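Evelen to Collect and Sort Outgrown Children's Clothes in Brernesano

BRERNESANO, December - Evelen, the children's clothing exchange, will open a winter collection for outgrown clothes at its sorting room in Brernesano. The collection is run with Tredix, a local textile recycler, and takes in small garments of all kinds, including sports clothes, sleepwear and terry cloth.

Families can drop off bags until 6 p.m. every day except Sunday. Evelen expects to receive about 500 garments over the month. The first collection, held last spring, brought in 77 bags.

Each piece is laid on a padded gray surface, opened up and checked at the seams, cuffs and collar. Red and white clothes get a second look. Dye from a red body can run into white trim in the wash, and a stained band is the most common reason a terry piece is turned down.

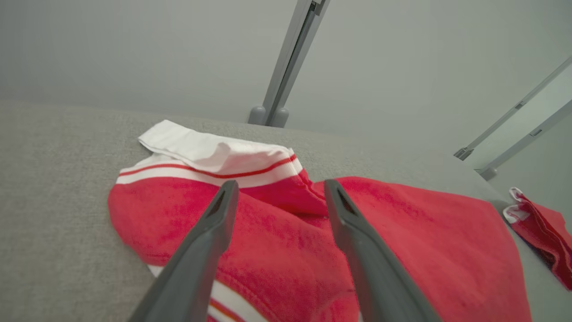

Red terry cloth with white trim on the gray sorting surface.

After checking, garments are folded and go into one of 3 groups: ready to wear, needs repair, or fiber recycling. Clothes that are ready to wear are placed on the exchange shelves, where families may take what they need at no charge. Repairs are limited to loose hems, open seams and missing buttons. Anything past repair goes to Tredix.

Sets are kept together where possible. Donors who have a matching top and bottom are asked to pin them to each other before bagging. Striped pieces are often handed in crumpled and are smoothed out before sorting, as marks along a stripe are easy to miss in the folds. 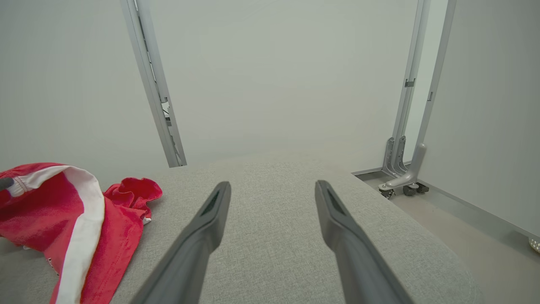

How to donate

Wash and dry all clothes before bringing them in. Empty the pockets and close any zippers. Shoes, bedding and adult sizes cannot be accepted in this collection.

Bags are free at the front desk, with a limit of 3 per family. Large donations from schools and clubs should be arranged in advance through the Evelen office.

About Evelen

Evelen runs a free clothing exchange for families in Brernesano and the nearby area. Its Pan program supplies seasonal clothes to nurseries.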